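2 min read

I look after one small cell with two arms. We use it for spices and sauces, small bottles into trays. I will write down how I keep it, maybe it helps somebody who starts with such a thing.

First the overview of the table, then what the wrist sees.

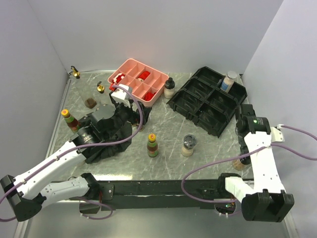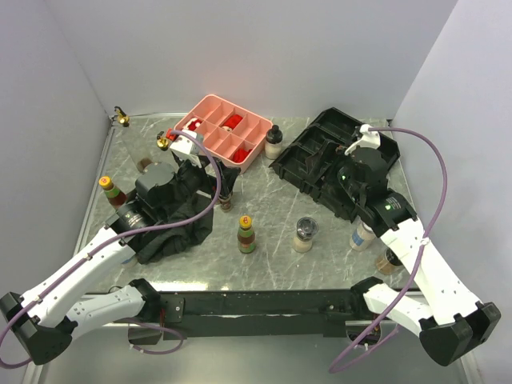
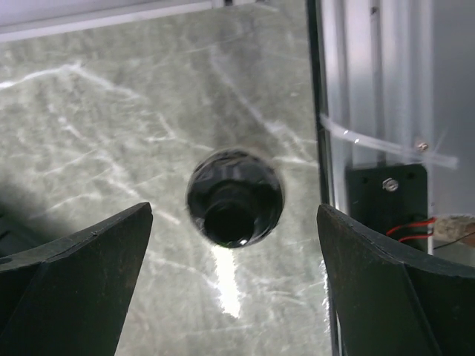
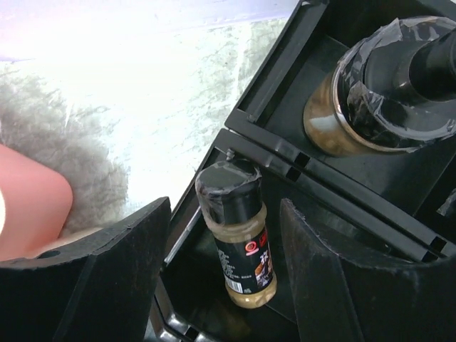

Cell at Zindska: two views over the table, two from the wrist cameras.

Cables first. The purple ones need a big loop, bigger than you think. In March I tied one too short and the wrist pulled on it at full reach. I lost two days with this.

Now I move each arm by hand to its far corners before I close any tie. If the loop becomes straight anywhere, I open it again.

Fingers. They slide on marble and plastic all day, so they get scratches. Scratches are OK for me. A loose finger is not OK. I check the screws every 2,000 cycles and write it in the log.

Yesterday the counter on the left arm was at 341, so there is still time.

Caps are the difficult part. From the wrist a black cap is only a dark disc, and the shine from the table comes close to it. I turned our lamp down two steps and the detection became more calm.

Clear tape on a cap gives also reflections. When you tape, press it flat and teach the grasp again after.

Rail bolts: I mark every one with a paint pen. Jana Buschmann showed me this at Ondow. One look and you see if a bolt has turned.

Full check takes me some 16 minutes. Next I want to change the cable ties for hook-and-loop, the plastic ones I cut too often. If you have a good brand, please write me.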